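I'd been told to look for the green door and ignore the doorbell, so naturally I rang the doorbell for five minutes before Niilo Huttunen leaned out of a window and yelled at me to just come up. He runs Beden, the bedding and clothes exchange over the old paint store in Gronadbridge, and he's one of those people who starts talking when you're still on the stairs. By the time I had my notebook out I'd already missed the story about the mattress.

The idea is pretty simple. You bring in clean blankets, sheets, comforters and clothes you don't want, and you take home ones you do. No money changes hands except for the jar by the kettle. Last year 2,000 pieces went through the place, and Niilo folded what he says feels like all of them.

"I didn't use to fold anything," he told me. "I had a chair. Everybody has the chair. Mine got so tall the cat was scared of it."

He worked for Indgate back then, in the warehouse, loading trucks on the night shift. He'd come home at 6 in the morning, drop his clothes on the chair and pull whatever blanket was closest over his head. Then his sister moved overseas and left him eleven bags of linens (eleven!) and he couldn't get to his own stove. So he put a note up at the laundromat telling people to come and get some, and they did, and they brought their own bags with them.

"So now I have more bags than before," he said. "I was furious! Then a lady took one look and started sorting them on my bed, and I thought, okay, maybe it's a thing."

I asked him how you even begin with a pile like that, mostly for selfish reasons, as my hall closet hasn't closed properly since January. He got very excited and told me to put my pen down and help.

His first rule is that the dark clothes come out before anything else. Pants, sweaters, black socks, the lot. They hide in the bedding and they shed on it, or they pick up fuzz from it, and either way you'll be at it with a lint roller until dinner. You pull them out one at a time by whatever bit is sticking out, give them a shake and lay them over the rail.

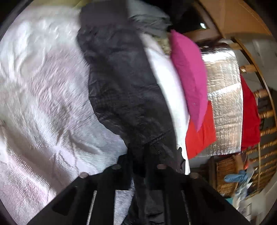

"People grab a whole armful," he said. "Don't do the armful. You get a sleeve, a pillowcase and somebody's tights in one big knot, and then you're just moving the knot around the room."

Fluffy blankets are next, and he has strong feelings about them. He loves them and he thinks they're a menace. They take up half of any shelf you give them, they slide off each other, and they never fold to the same size twice. He doesn't fold them in quarters anymore. He goes in thirds the long way, then rolls from the short end with his knee on it to get the air out. I tried one and ended up with something like a giant croissant. He unrolled it without a word and handed it back to me.

The bright stuff he saves for last, as a treat. Bright covers go in a stack of their own near the door, and they're always the first to leave. "In winter everybody wants orange," he said. "I put out nice beige, good cotton, and it sits there until spring. I put out something that looks like a beach towel had a fight with a parrot and it's gone before lunch."

We took a break around then and he made coffee on a hot plate and told me about the Lobo, which is what he calls the van. It has 27 stickers on the back doors from the previous owner and it doesn't like hills. He drives it out on collection mornings and brings it back so full he can't use the mirror. He'd like a second room and a washing machine that doesn't walk across the floor. He'd also like people to stop donating single socks, and he asked me to print that, so I have.

Did all this fix the chair at home? I had to ask.

"No," he said, and he laughed so hard he had to put his cup down. "It's a bigger chair now. But I know what's on it."

I left with a striped comforter cover I hadn't planned on and two pillowcases that don't match it. My closet still doesn't close, but I've got all the black pants out of it and over the banister, and I'm doing the blankets tonight.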